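Mallach Help Desk
Ticket 163: Clutach unit, upright leans in its corner
Opened by: Elaine Magalhães
Opened: Apr 16, 2021
Status: Waiting on support
Product: Clutach, white, poles and base

Elaine Magalhães wrote:

One of the uprights on my Clutach won't stand straight. I push it down into the corner of the base, it goes in, and it still leans if you touch it. The others are fine. The leaflet says the unit goes together in 15 minutes without tools. I don't know who timed that. I'm well past it, and I still have a pole that moves.

I have already read your help page, so please don't send me the link. It says to "press firmly." I pressed firmly.

Mallach Support wrote:

Thank you for contacting us. In most cases a leaning upright means the pole is in upside down. One end is made to go into the base and the other is made to take the cap. Please turn the pole over and try again.

Elaine Magalhães wrote:

I turned it over. No change. I looked at both ends before I did it and couldn't tell them apart, so if there is a right way up, the leaflet should say so. It has a drawing of an arrow and that's it.

I also swapped it with the pole from the next corner. The pole that had been fine now leans, and the one I complained about stands straight in its new place. To me that says the pole is good and the corner is bad. Does your checklist cover that?

Mallach Support wrote:

Thank you for trying those steps. Corners can feel loose when the base is on a soft or uneven surface. Please move the unit to a hard, level floor, take out all the uprights, and start again from the base. Remove any covering from under it if you can.

If the problem continues, we can send a replacement upright from our Emden warehouse. Please allow 7 working days.

Elaine Magalhães wrote:

I don't need an upright. I wrote two messages up that the pole is fine. A new one will lean in the same corner, and then I will have a spare.

I'm not convinced by the floor idea either. If the floor were the trouble I'd expect the whole base to rock, and it doesn't. I pressed down on every corner in turn and nothing moved. I did start again from the base, though, because you asked.

What I did, in order:

Pulled every pole out and set the loose ones to the side.
Wiped out the bad corner with a dry cloth. No grit, no scrap of plastic.
Put the bad corner's pole in first, with nothing else attached.
It leaned.
Put the rest in. It still leaned.

Pictures attached. 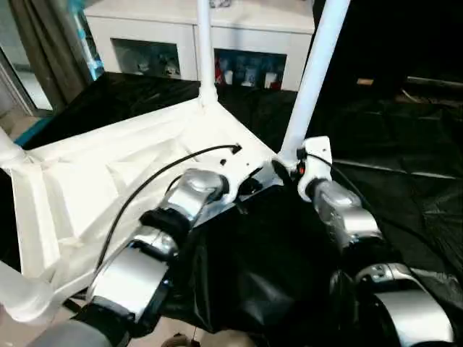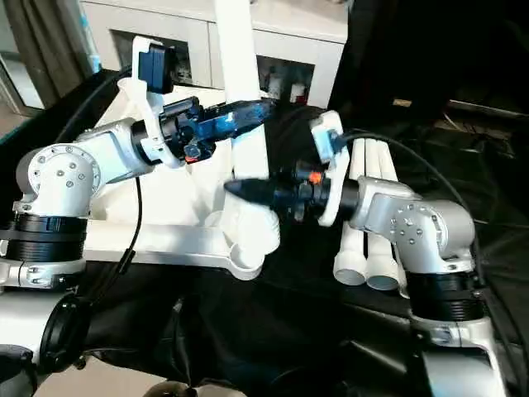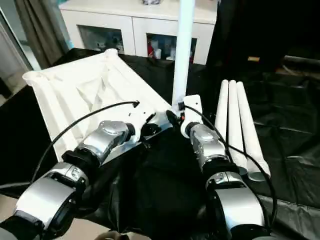
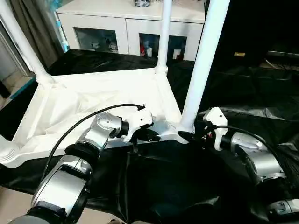 My guess is that the socket was molded a hair too wide, and I'd like someone to say yes or no to that before anything gets shipped. Your last message also asked whether I was missing any parts, and I doubt it, going by the leaflet. The third picture has three of the tubes lying on the black cloth to the right, with one tall pole up, and in the last one you can see three uprights at the corners of the base. So please don't put this down as an incomplete delivery. What I want is a new base, or the one corner if you sell it on its own. The leaflet calls it part 57, and your spare parts page doesn't list a part 57 at all.

One more thing. A neighbor has your Galli unit and says her corners have a small ridge inside that grips the pole. I ran a finger around mine and couldn't feel a ridge in any of them, good or bad. Is the Clutach supposed to have one?

Mallach Support wrote:

Thank you for the pictures and the extra details. We have passed your ticket to the parts team in Emden and asked them about part 57 and the ridge. The replacement upright has been canceled.

Elaine Magalhães wrote:

Fine. Please leave the ticket open until they answer. The last one I had with you was marked solved while I was still waiting for a reply.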